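Re: [honham-homebrew] Kettle sour stuck at 87, and what to do about glasses at the open house
From: Villads Mogensen
Date: Apr 14, 2021

Hi all,

Catching up on the list after a busy stretch at work, so forgive me if someone has covered this already.

> I pitched the lacto at 87 degrees and let it sit with the heat off, lid on,
> in the garage. It barely soured at all. Do I warm it back up or just boil
> and call it a blonde ale? Also, does anybody have opinions on what we serve
> in at the open house in June? I don't want to buy plastic cups again.
> Cheers, Vekard Road Brewer

First the sour. Warm it back up! I had the very same thing with my second batch, and I panicked and boiled it, and I ended up with a perfectly dull pale beer that my brother-in-law drank out of pity. Most of the lacto blends I've used like it a good bit warmer than 87, and a garage in spring is going to pull your kettle down overnight no matter how well you wrap it. Get it up near 100, wrap it in whatever old sleeping bag you have lying about, and give it another day. Taste it morning and evening. If it smells like a gym bag, dump it. If it smells like plain yogurt you're in great shape.

The other thing I'd ask is whether you hopped it at all before souring. Even a little will slow some of those bugs right down (mine sulked over half an ounce of Saaz, I swear). Save every last hop for the boil.

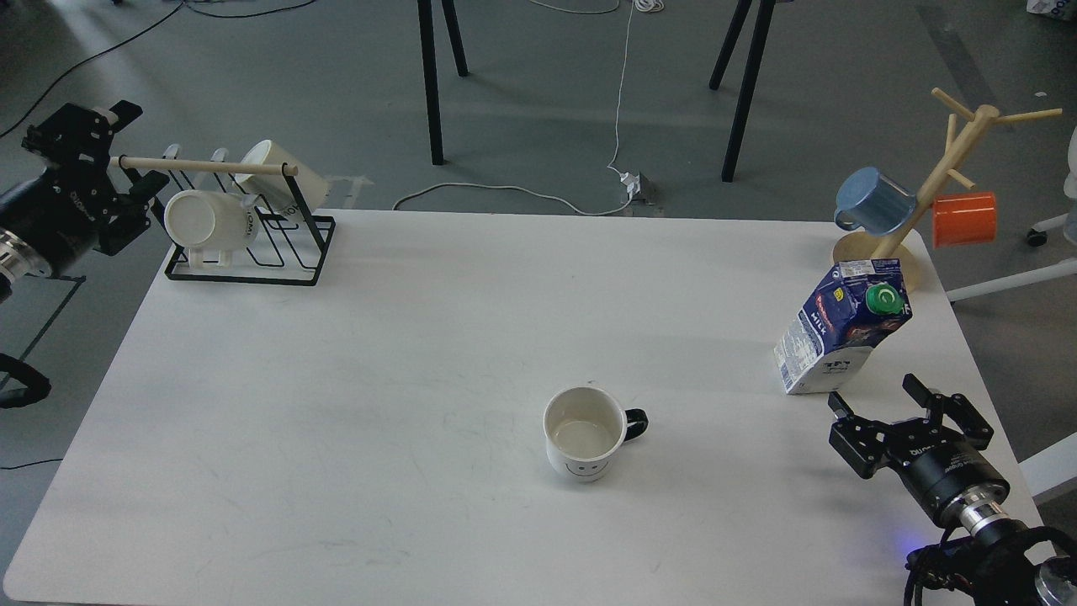 Now, glasses. I'm with you on the plastic, it makes everything taste like a school picnic and we filled three trash bags last time. My vote is that everybody brings their own mug from home, and we put out a rinse bucket and somewhere for them to drain. We'd want a couple of mug holders on the table, and a black wire dish rack like that one would do fine next to the bucket. Yes, I know a mug isn't a tulip glass and you lose some of the nose. For a four ounce pour in somebody's driveway I can live with it. The one thing I'd be strict about is dish soap, because a film of it will kill the head on a beer faster than anything. Hot water, a soft brush, upside down to drain, done.

If people would rather have real glassware, the rental place in Zallby wants a deposit and a delivery fee, and I don't think the club kitty will stretch to it after we bought the second burner. I can call them again if there's interest.

As for what we're pouring, so far I have 6 beers promised. Mine will be the rye saison, assuming it clears, plus whatever is left of the smoked porter. Ķēniņš has offered the caraway lager that went over so well at the winter swap, and I for one am going to be standing next to that keg all afternoon. We have 16 feet of spare beer line in my basement and two picnic taps that don't leak much. What we're short on is CO2, so if you have a full tank you can spare, please write me off list.

Oh, and to whoever borrowed my long thermometer, keep it till June, I bought another one.

Let us know how the sour comes along!

Villads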